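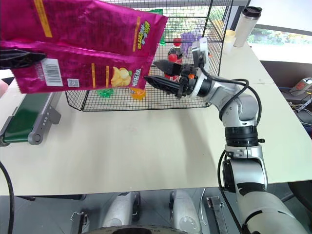
Morena Villa wrote back that she had expected the rigid packages to be the hard part, and that after a morning with the Dovix kit she would take a box over a bag of chips any day.

Home | Contents | Chapters | Glossary | Index

Search this book Go

Chapter 6
Two Arms, One Soft Package

Villa is right, and her surprise is a great place to start! A snack bag is mostly air and film. Squeeze one end and the other end moves. Its surface is shiny and wrinkled, so the software has to find an edge on something that keeps changing shape. Few everyday objects teach you more about gripping.

In this chapter we review the Dovix two-arm packing kit, looking at one job in detail: handling a bag with two grippers, with a small conveyor and a wire-mesh basket close by. We like this kit a lot. The arms are easy to teach, and the lesson files (41 of them) are written in plain words. We have complaints too. The cables need watching, and the manual rushes through grip force in 2 pages, which is far too few for a topic this good.

As you read, keep these questions in mind:

Where should the first gripper pinch, near a seam or away from it?
How far should the second gripper open before it closes in?
What should both arms do if a barcode has to stay readable?

Section 6.1 begins with the pinch. You will need your notes on finger shape from Chapter 2, and a bag of chips you don't mind crushing.

Print this page | E-mail this page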